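Hopkin folding set – read me first

Hi, and thanks for downloading this. I'm Banafsheh Babaei, I put the Hopkin set together with a lot of help from Saeed Ahmadpour, and this file is my attempt to write down everything I'd otherwise end up repeating over email. It's long-ish. Skip to "Loading the files" if you just want to get going.

What's in it

251 demonstrations of a robot arm folding and straightening clothes on a table, all driven by a person. Mostly shirts and trousers, plus a handful of towels from when we were still figuring out the controls (they're in the folder called warmup, and I'd leave them out of training unless you really like towels). Every demonstration has the wrist camera video, the joint positions, the gripper opening and the commands the operator sent. Commands and positions are stored separately, so please check which one you're feeding your model! I mixed them up myself for a week and got an arm that shivered.

How we taught it

We used two ways of showing the arm what to do. In the first, the operator sits at the Elanano controller, a smaller copy of the arm with the same joints, and moves it around while the big one follows. In the second, the operator grabs the big arm itself and pushes it through the motion by hand. The hand-guided ones are in the folder called guided, everything else is remote.

I prefer the remote ones, I'll say that up front. When you push the arm by hand you tend to get smooth, slow, lovely paths, but your other hand has to work the gripper button and the timing of the grasps gets sloppy. Saeed disagrees and thinks the guided grasps are fine – you'll find his notes in notes_saeed.txt and they're worth a read, he's much more patient about this than I am.

There were 2 operators, both of us. Saeed is left-handed and likes to start a fold from the left, I go from the right, and a model trained on the whole pile can get stuck somewhere in between. The operator column in the index tells you who was driving. Training on one of us at a time is a good first experiment.

What counts as one demonstration

Recording starts when the operator presses the foot pedal and stops when they press it again. A remote demonstration may contain failed grabs. I kept those in on purpose, as long as the operator recovered and carried on, and they have a retry flag. If the operator gave up, the recording went into the dropped folder, which isn't in this download (it's huge and pretty depressing). Write to me if you want it.

Loading the files

Each demonstration is a folder with a video, a table of numbers and a small settings file. The reader script is called read_hopkin.py and it needs nothing fancy. It lines the video up with the arm data using the shared clock, and you should let it do that. The two streams don't start at the same moment and counting from the first row will put you off by a noticeable bit.

Joint angles are in radians. Gripper opening goes from 0 for closed to 1 for open. In the version dated 7/11/20 I had that backwards, so if your copy is that old, please get the new one.

Camera notes

The wrist view gets very close to the cloth. At that distance you often lose the outline of the garment, and what's left to go on is folds, shadows and whatever edge shows up against the white surface. Fine weave and stitching can blur away completely. I haven't sharpened or thrown out anything, and the colors are as they came off the camera. 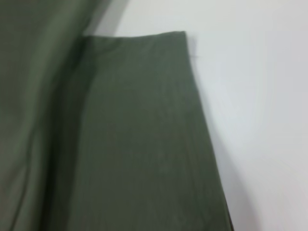

Should I train on the remote and hand-guided demonstrations together?

Start with the remote ones alone and add the guided ones once you have something that works. The speeds are quite different, and a mixed model often slows down right before a grasp.

Known problems

The settings files in the guided folder say "Honow" for the gripper type. Ignore that, it's an old name for the same gripper and I never cleaned it up.

In 4 demonstrations the pedal was pressed late and the first reach is missing. They have the late_start flag.

The clock on the recording computer jumped once in October. The reader script corrects for it. If you write your own reader, look at the function called fix_jump and copy it.

Another 5 have no operator listed. I think they're mine but I couldn't swear to it, so the column is blank.

Using it

Go ahead and use it for research or teaching, and please mention Hopkin by name if you publish. We've trained a small model on it ourselves, called Brokeo (yes, it earned the name), and the training settings are in the brokeo folder. It handles towels better than shirts. Sleeves are where it gets lost, and if you get sleeves to work I would love to hear how you did it!

Bug reports can come to either of us. Please include the demonstration number and which reader version you have.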